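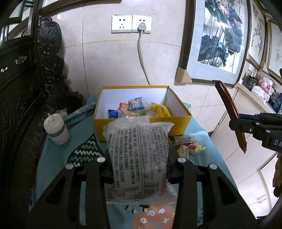 Wrapped snacks in the yellow box, tablecloth underneath.

Drumska Snack Box Set
README, November

What is in this folder

Drumska is a collection of pictures of small packaged snacks on a table, together with a list of what is written on the wrappers. We made it because our group wanted to practise reading labels on soft, shiny packaging, where the letters bend and the light makes white spots. The set has 994 pictures and 300 label entries. One entry may belong to several pictures, so please do not expect the two numbers to match.

The snacks are single portions of the kind one buys mixed and keeps in a box for guests. In most pictures there is the same cardboard box, yellow outside and white inside, on a blue cloth with printed figures. Some packets stay in the box and some lie beside it.

Files

pictures/ : all pictures, numbered
labels.csv : one line for each wrapper
words.txt : 1764 different words and characters found in the labels
notes/ : remarks by the readers, mostly short

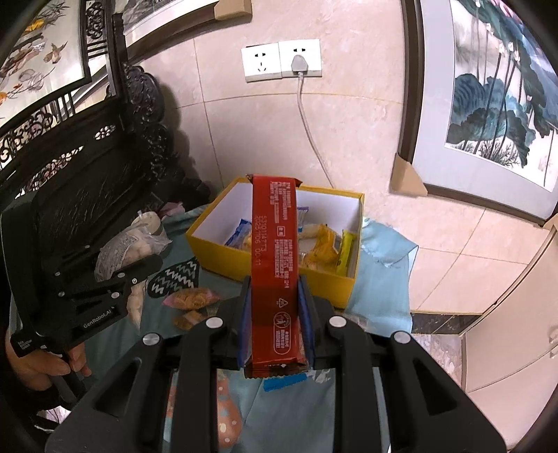 Photo: Drumska / Yen-ting Chow

How the labels are written

We copy the text as it is printed, with the same spacing. For example, the code on the red bar is entered as 5301147T3 20251106 00:11, in one field. Please do not divide it into date and time, even if it looks natural to do so. An earlier version did this, and the search stopped finding the codes.

Chinese text is kept in Chinese. Dong-geon Cha and Yen-ting Chow read these wrappers separately and then compared. Where a seam or a fold crosses a column of characters, the hidden part is marked with two question marks. We do not complete it from memory, also when the reader knows the product well.

Colours are simple words only: red, yellow, light blue, white, clear. "Clear" means that one can see the food through the wrapper. The bag with the white puffed pieces caused some discussion, as it is between clear and milky. We entered it as clear.

The type of snack is given only when it is printed or can be seen. Otherwise the field says "packet". The long ones are "bar".

Known problems

Labels inside the box are often hidden by the packets in front. For 25 entries the two readers could not agree, and both readings are given, with a slash between.

The figures on the cloth sometimes look like packaging when only a corner is in view. Please check the zigzag pattern first, it is the most usual mistake.

Barcodes are recorded as "present" or "absent". We did not copy the numbers.

Not included

Prices, ingredients tables and taste. Deok-su Seo has asked for the ingredients, and this may come later.

Contact

Corrections to Francine Bergeron, with the picture number and the line in labels.csv.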